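The Dull Half of the Result

There is a sentence in the Vasholm paper that I have now read more often than some of my own birthday cards. It comes on the seventh page, after the graphs, and it says that pads were replaced "as needed". As needed by whom? On what grounds? The authors spend a page and a half on the learning rate, which most of us could have guessed, and three syllables on the only part of the machine that touches anything.

I should say what the paper claims, for those who have managed to avoid it. The Vasholm group collected 872 demonstrations of people picking up small household things with a hand-held gripper, the sort you squeeze like a pair of barbecue tongs while a camera looks down over the fingers. They trained a policy on the lot, put the same fingers on an arm, and reported that it picked up new objects 80 per cent of the time. Then they threw away more than half of the demonstrations, keeping 321 chosen for variety, and got the same 80 per cent. The conclusion was that variety beats volume. Everyone nodded. I nodded. It is a pleasant thing to be told that you may do less work.

Since then the figure has been quoted at me in two meetings and one lift. Hollis, where I spend my working week, has cut its collection plan by half on the strength of it, and Ronimport have put it on a slide with a picture of a mountain. I have nothing against mountains. My complaint is that the result might be true and might also be a result about rubber, grit and glue, and the paper gives us no means of telling which.

Consider how the work is done. A person squeezes, the fingers close, the object comes up or it doesn't. If it slips, the person squeezes harder or comes in from a better angle, without noticing they have done so. People are maddeningly good at this. Give them a worn pad and they will make up for it by lunchtime, and every one of those small corrections goes into the data as if it were wisdom about mugs. The arm then learns to approach a mug as though its pads were worn. Put fresh pads on the arm and it looks fussy. Put worn ones on it and it looks brilliant. Somewhere between the two is a number you can publish.

Now throw away half the demonstrations for the sake of variety. Which half goes? If people got bored and repeated themselves late in the day, the repeats go first, and with them the grips made on the tiredest pads. You may have shown that variety beats volume. You may have shown that mornings beat afternoons. I would like to know, and I suspect Vasholm would too, now that it has been pointed out to them at some length by e-mail.

Yesenia Carrillo, who ran our own collection on the Rorkix rig last December, took a view of this that I thought excessive at the time. She had everyone write down the pad change against the demonstration number, in pencil, in a book. There was grumbling. I did a fair bit of it. We are people who can write software to do almost anything, and we were being asked to sharpen a pencil. But when we tried to repeat the Vasholm result with our own data, hers was the only record that let us ask the question properly. We split the demonstrations by pad age and trained three policies on the same number of grips each. The policy trained on fresh pads and tested on fresh pads did well. The same policy on old pads dropped a great many things on the floor, including a stapler I was fond of.

That is one lab, one rig and one stapler. I don't offer it as a rebuttal. It is enough to make me want a column in the table.
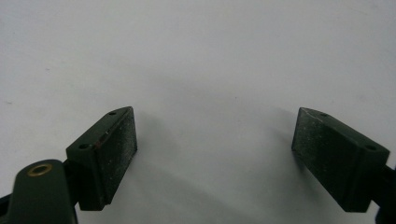 Does a gripper's surface matter if the learning method is good enough?

It matters as long as the training grips and the test grips were made on different surfaces, because the method has no way of knowing that the friction changed between them.

Black gritty pads on green plastic blocks will never get a keynote. Nor will the pencil book. The field likes results that live in the data, where they can be copied, and has less time for anything held on with screws. I understand the appeal. A dataset doesn't wear out if you leave it in a drawer, and you can send it to a colleague without padding the envelope.

Still, the next group to publish one of these could do three cheap things. Say what the pads were made of. Say when they were changed, with numbers. Run the final test twice, once on new pads and once on the oldest pair you haven't yet thrown away, and print both figures even if the second is embarrassing. Vasholm could do the last of these in an afternoon, and I have offered to post them some old pads. They have not yet sent me an address.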